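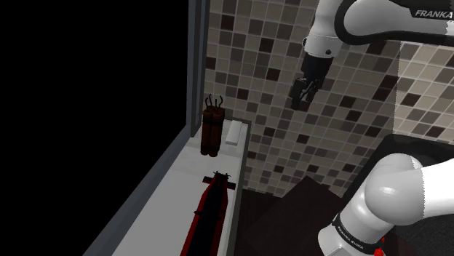 Marjatta Halonenからは、糠床の塩分は重量比で管理しないと意味がない、という指摘をもらった。前回の記事で塩を「ひとつかみ」と書いた件である。もっともなので、今回は計量した値を載せておく。

容器はTemicoのホーロー、角型。生糠に対する塩の比率は12%とした。水は一度沸かして冷ましたものを使い、握って指の間からわずかににじむ程度で止める。昆布と唐辛子を入れ、捨て漬けにはキャベツの外葉を使った。

8月の台所は室温が高く、常温では酸味が先に立つ。朝夕2回の撹拌でも追いつかないため、日中は冷蔵庫の野菜室に移し、夜だけ外に出す運用に変えた。産膜酵母が薄く張った日は、そのまま底に混ぜ込んで問題なかった。厚くなった場合は取り除き、足し糠をする。

足し糠は1回281g。半端な数字だが、手持ちの計量カップのすり切りがこの重さになる。塩は比率どおりに計算して加え、その後4日は漬けずに混ぜるだけにする。

きゅうりは板ずりして15時間。なすは色が抜けやすく、まだ条件が定まらない。みょうばんの量を変えて比較中。

かぶは葉を落として縦半分に切ると、厚みのばらつきが減る。皮はむかない。次はにんじんを試す。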